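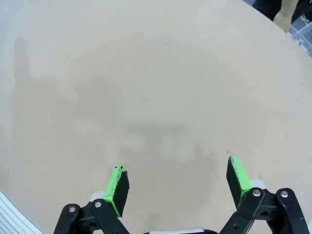

Relais abîmé sur goujons inox, faut-il percer à nouveau ?

Posté par grimpe_calcaire74 le 5 août 2020

Bonjour,

Je m'occupe avec deux amis du rééquipement d'une voie de 4 longueurs au secteur Bevunon (calcaire compact, orientation sud-ouest, altitude du pied 600 m). L'équipement d'origine est constitué de goujons de 10 mm, plaquettes inox Skevex, relais à deux points reliés par chaîne. En juin, nous avons contrôlé toute la ligne au rappel.

Constat au troisième relais : le goujon supérieur tourne légèrement dans son logement quand on serre l'écrou, sans jamais arriver au couple. Le goujon inférieur est sain. La plaquette du haut présente une trace brune au contact de la rondelle. Le rocher autour sonne plein au marteau.

Je souhaite savoir s'il est possible d'extraire le goujon et de réutiliser le trou avec un scellement, ou s'il faut percer ailleurs. La place est limitée : dalle étroite, fissure à gauche, écaille douteuse à droite.

Merci d'avance.

muli_topo

Un goujon qui tourne sans prendre le couple a une bague d'expansion qui ne travaille plus. Il ne faut pas insister à la clé, la tige finira par casser au ras du rocher et le trou sera perdu.

Procédure que j'applique :
- déposer la plaquette et l'écrou ;
- remettre un écrou à fleur du filetage, puis tirer dans l'axe avec un extracteur ;
- si la tige vient avec la bague, réaléser au diamètre du scellement et à la profondeur indiquée par le fabricant ;
- brosser, souffler, brosser, souffler, jusqu'à ce que plus aucune poussière ne sorte ;
- injecter la résine depuis le fond, poser la broche en tournant, ne plus toucher avant la fin de la prise.

Si la tige ne vient pas, on la coupe, on l'enfonce et on rebouche. Le nouveau point se place alors dans du rocher sain, à bonne distance de l'ancien trou, de la fissure et de l'écaille. Sur une dalle étroite, cela conduit souvent à décaler le relais vers le haut, quitte à rallonger la chaîne.

La trace brune vient probablement d'une rondelle en acier zingué montée sur une plaquette inox. À vérifier sur toutes les autres longueurs - le mélange des deux métaux se retrouve souvent sur les équipements posés en plusieurs fois.
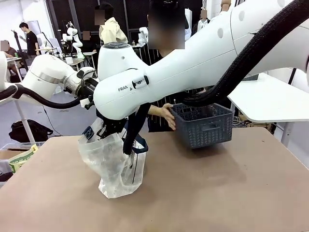 Peut-on charger le scellement le jour même si la résine paraît dure en surface ?

Le temps de prise à respecter est celui de la notice, pour la température du rocher et non celle de l'air. L'aspect du bourrelet en surface ne renseigne pas sur le fond du trou. En face sud-ouest l'écart entre les deux températures peut être important. En cas de doute, attendre le lendemain et condamner le relais avec une étiquette.

dalle_et_devers

J'ai eu le même cas à Grurkevine, deuxième relais. On a tout repercé plus haut, ça a pris la matinée. Pas de souci depuis. Par contre prévoir deux batteries, le calcaire compact les vide vite.

vieux_spit

Pour ma part je laisserais le goujon en place avec un troisième point au-dessus. Moins propre, mais plus rapide. Ne pas relier l'ancien point à la chaîne, et penser à retirer sa plaquette pour que personne ne se vache dessus. Prévenir aussi le club qui tient le topo, la position du relais change.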